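Keeping Paperbacks in Good Shape

Stand paperbacks upright and fill the shelf so they don't lean. Leave a finger's width behind them for air. A book of 500 pages or more does better lying flat, with no more than 3 in a pile.

To get a price sticker off a glossy cover, warm it with a hair dryer on low and peel from one corner. Rub off leftover glue with a clean white eraser.

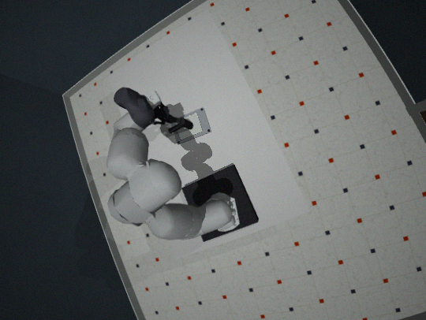
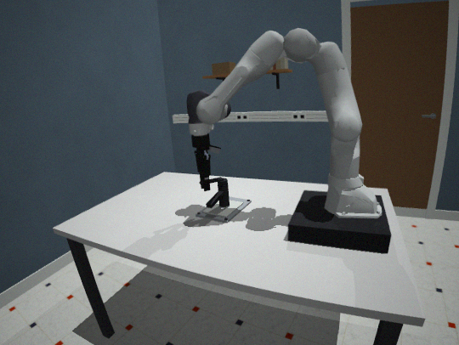 Poden Readers' Club, Book Care Team

For a musty smell, put the book in a lidded box with an open dish of baking soda. Keep the powder off the pages. Check after a few days and change the soda if needed.

Loose page: run a thin line of white PVA glue down the inner edge, slide it in, put wax paper on both sides and leave it under a weight overnight. My copy lost page 158 twice before I started using less glue.

Tape yellows, so skip it.

Dayana Bermúdez
June 6, 2024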